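Zonari 1383 home blood pressure monitor, a review after one summer and most of a fall

Posted Wednesday, November 19, 2025

Quick one because I have to be out the door soon and people keep asking. Yes, I still use the Zonari. Yes, I'd buy it again, with some grumbling. Long version below.

Background: my doctor's office wanted morning and evening numbers after a high reading at a checkup. Office readings run high on me, always have. Sitting in that chair with the paper on the table does something. So, home monitor. I had an old Prulby wrist thing in a drawer and it was all over the place, one reading fine, next one scary, same wrist, same chair. The nurse asked me to get an upper arm one and bring it in so they could compare it to theirs. Did that in June. It tracked close enough to theirs that she was happy, and she wrote it in my chart.

Price. I paid $116 at Grirkik, which stung. There are cheaper ones. What sold me was the cuff range, my upper arm sits right at the top of the regular size and most of the cheap ones come with a regular cuff and then want extra money for the large. The Zonari comes with both in the box. If you have a big arm check this first, before anything else on the spec sheet. A cuff thats too small reads high.

Setup. Batteries in, set the clock, done. The clock buttons are tiny and on the back, so you set it, turn it over, find out you went past the hour, turn it back. Do it once and forget it until daylight saving. Batteries from the box lasted into September. I use the wall adapter now. It is sold seperately, of course.

The cuff itself. Stiff at first, softer now. There's a line printed on it that goes over the artery, inside of the elbow, and a picture on the fabric showing how. Good, because the manual is one of those fold-out sheets the size of a tablecloth. Velcro still grabs. The hose is short. Really short. If your table is low you end up leaning, and leaning is bad for the reading, so I put the monitor on a couple of cookbooks.

Readings. It does one, or it does three in a row with a minute between and gives the average. Use the three. First one is nearly always my highest. Takes a while, so go to the bathroom before, sit, feet flat, no talking. The no talking is the hard part in my house.
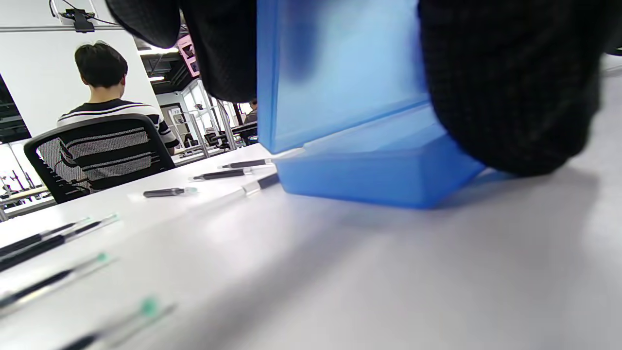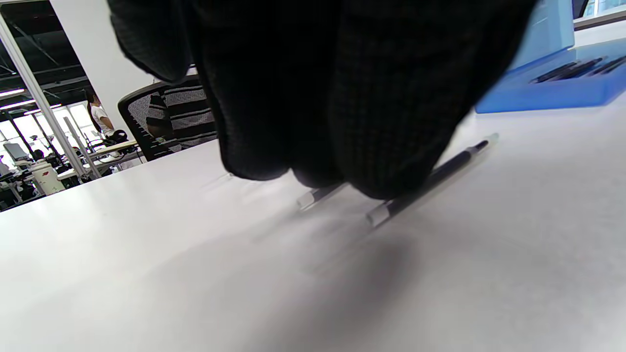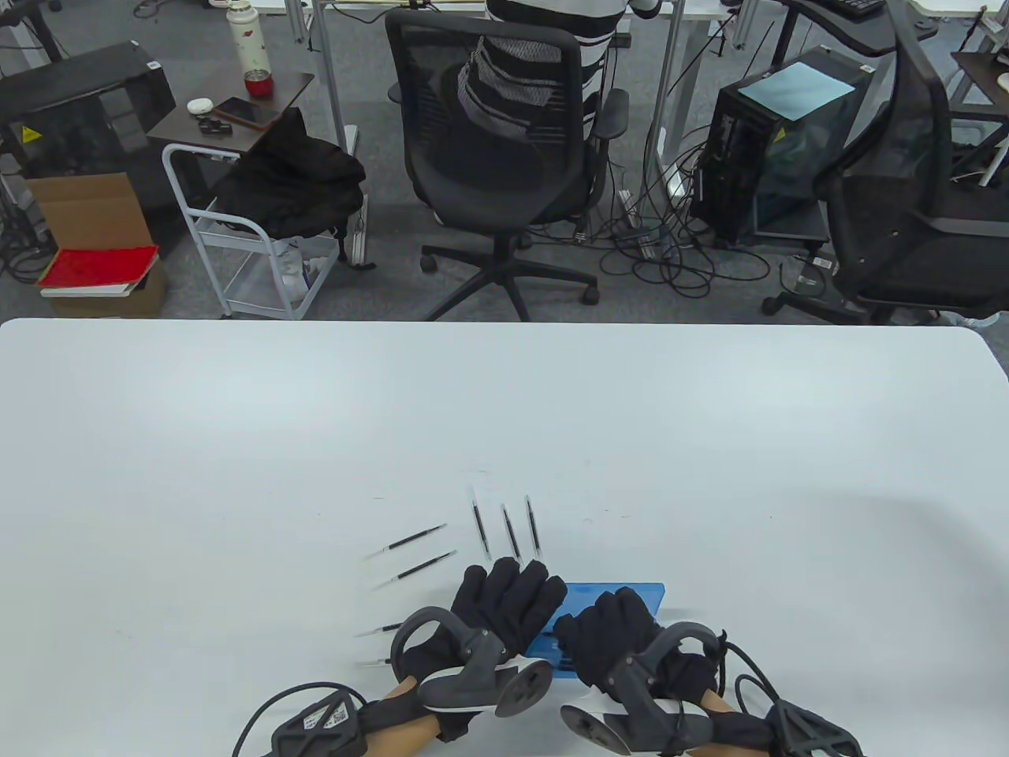
Storage is my biggest complaint. The Zonari comes with a zip pouch, soft, one big pocket, and everything goes in there in a heap: monitor, both cuffs, hose, adapter, the paper log. The hose kinks if you close it wrong. I want compartments. Something like the blue tray in the last picture, the see-through one with the ridges, would do more for me than the pouch does, with a section for the pen too. I keep my log on paper and the pen is never where the log is. A few thin black ones lying on the table next to the tray like that, I'd be set for the year. Anyway. Pouch gets a C.

Screen is great. Big dark digits, readable without glasses at 6 am. Backlight stays on long enough. There's a color bar down the side, green to red, and I kind of wish I could turn it off. Seeing orange doesn't help anybody's blood pressure. My husband puts a sticky note over it when he does his.

Memory holds 265 readings per user, and it does 2 users. You flip a little switch on the side. We've both forgotten the switch. So some of his are in mine and there's no moving or deleting a single one, only wipe all. Come on, Zonari. That's a real miss and it's the reason I still write them down.

The app. It pairs over Bluetooth with an app called Harahap, which is a separate company as far as I can tell. Pairing took me three evenings. First it wanted location turned on, then an account, then an email that never came, then it did come. Once it's in, the charts are nice. Weekly average, morning vs evening, and it makes a PDF you can print or send to the office. The front desk at mine took the PDF with no fuss. But it drops the connection if you update the phone, and there's a pop up for the paid plan about every time you open it. I didn't pay. Everything I need is in the free part so far.

Privacy, since someone will ask. I read the policy, most of it. It says readings stay on the phone unless you turn on backup. Backup was ON when I installed. I turned it off. Go look at yours.

Irregular heartbeat symbol: it has one. Came up twice for me, both times I was moving around. I mentioned it at my appointment anyway and you should too, don't go by what some stranger on a review page says.

Customer service. Called once, about the large cuff leaking a bit at the hose plug. On hold a good while, then a very nice person who had me push the plug in harder and twist. Worked. Felt silly.

Things I'd want to know before buying:

Noise. The pump is a low hum, won't wake anybody up.
Error messages are codes and the codes are only on the fold-out sheet. Take a photo of it.
It squeezes hard. If you bruise easy or take blood thinners ask first.
Warranty needs the receipt AND the registration card. I found the card in August, under the foam.

Would I tell my sister to get it? I did, she got it. She skipped the app completley and likes it more than I do.

Four out of five. Would be four and a half with a longer hose and a case with dividers.

Update, same day: someone asked if the Prulby cuffs fit the Zonari. No. Different plug, I tried.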